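Okton countertop dehydrator: a year of herbs, apples and jerky

Posted 16 Dec 2023 by Ilango Unnithan

We bought the Okton in September of last year with money left over from the plant sale. I wanted a full season with it before writing anything, and it has now had one and a bit.

It is a box-style dehydrator with six trays, a fan at the back and a door on the front that lifts off. It cost $233 with shipping to Flesville. The round stacking kind sells for a good deal less, and we had one of those before. More on that further down.

Setup

There isn't much. The feet screw on by hand. The trays slide in on rails and the cord is long enough to reach the outlet behind the bread bins. The manual is short and most of it is safety warnings. The drying chart on the last page is the useful part, and I copied it out larger and taped it inside the cupboard door.

The controls are two buttons and a dial. You set the temperature with the dial and the hours with the buttons. The display is green and easy to read from across the kitchen. It beeps when the timer runs out and then the fan shuts off. I would like the fan to keep going on low, as fruit left in a closed box overnight picks up a little moisture again. The Sosa model has that feature and I missed it more than once.

Herbs

This is what it does best. Mint, oregano, thyme and sage all came out green and smelling the way they should. I run them at 95 degrees and start checking at two hours. Basil is harder. It went dark at the edges three times before I dropped the temperature as low as it goes and left the door open a crack.

Small leaves do blow around once they are dry. The fan has one speed and it is stronger than it needs to be for parsley. Lay a second mesh sheet on top. The box comes with 2 mesh sheets, so you will be buying more if you want to do a full load this way. I cut mine from a roll.

Apples and pears

Apples take seven to nine hours at 135, sliced a quarter inch thick. I used to slice by hand, and the thick pieces were still bendy when the thin ones had gone to chips. A mandoline fixed that. If you only take one thing from this review, slice evenly, whatever machine you own.

Pears are stickier. They glue themselves to the bare trays and tear when you lift them. Put them on mesh, turn them once at the halfway point, and peel them off while they are still warm.

The trays do not dry at the same rate. The top one runs slow and the two in the middle run fast. I swap top and middle at the halfway point. The old round one needed shuffling every hour, so I count this as an improvement, but the box claims "no rotating needed" and I would not go by that.

Jerky

I made four batches. The top setting is 165 degrees, and an oven thermometer on the third tray read 158 after an hour of running empty. For meat I would want it to reach the number on the dial. I now heat the strips in the oven first and use the dehydrator only for the drying, which is the usual advice anyway. The texture is good. The kitchen smells of soy sauce until the next morning.

Power and noise

The label says 396 watts. I plugged it into a meter for one long apple run and the reading stayed close to that while it was heating, then dropped off as it cycled. It is not a machine you will notice on the electric bill if you run it once a week.

The noise is a steady hum, like a range hood on its lowest setting. I can talk over it without raising my voice. I would not want it in a studio apartment overnight. The Sosa, which my sister has, is a little quieter and a lot heavier.

Cleaning

The trays are the weak point. They are plastic with a tight grid, and fruit sugar sets hard in the corners of every square. They are marked top rack only for the dishwasher, and mine will not fit on the top rack. So they go in the sink. Soak them flat in hot water with dish soap for 20 minutes, then use a stiff brush on both sides. A wire brush will scratch them. The drip tray at the bottom takes a minute.

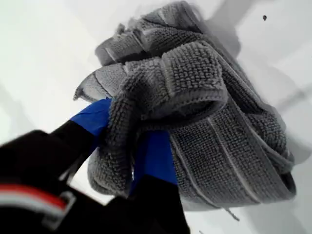
Flesville Garden Club - Kitchen and Preserving Group

For the inside walls and the door I use a damp cloth with a nubby, looped surface. A flat dish towel slides over dried juice and leaves it there. Unplug the machine, wipe the walls, then go around the rails with a corner of the cloth folded over one finger. Keep water away from the fan grill. If something has dripped on the grill, let it dry and knock it off with an old toothbrush. Garlic is the one smell that has stayed in the plastic, and I now keep one tray for garlic and onions only.

Compared with the old one

Our round Ivness still works and is on the shelf for anyone who wants to borrow it. It has no timer and the heat comes from the bottom, so the lowest tray is always ahead. It holds less, but it packs down smaller, and for someone drying a windowsill of herbs it is plenty. If that is you, I would not spend the extra money.

The Okton makes sense if you have a tree. We had two bad apple years and then one very heavy one, and during that stretch the machine ran nearly every day. It did not trip a breaker or smell hot at any point. One rail has worked a bit loose on the left side and the tray rattles unless it is pushed all the way back.

Parts and service

I wrote to the company for a spare tray in the spring. The reply took eight days and the tray another two weeks. It was the right one and fit well. Extra trays are priced too high for what they are. The warranty is one year and mine has run out, so the rail is my problem.

Things I would change

A second fan speed, first of all. A door on a hinge would help too, as there is never a place to put the loose one down when both hands are full of peaches. And the dial should have real numbers on it instead of marks every ten degrees.

Would I buy it again? Yes, at the same price. I would skip it at full list. If you find one used, check that all six trays are there and that the door sits flush, and run it empty for an hour with a thermometer inside before you pay.

Rating: 4 out of 5

The Okton is kept in the club kitchen, lower cupboard on the left, with the mesh sheets in the drawer above. Club members can sign it out for up to a week using the clipboard on the inside of the door. Please bring it back with the trays washed and dry, and write down anything that needs fixing.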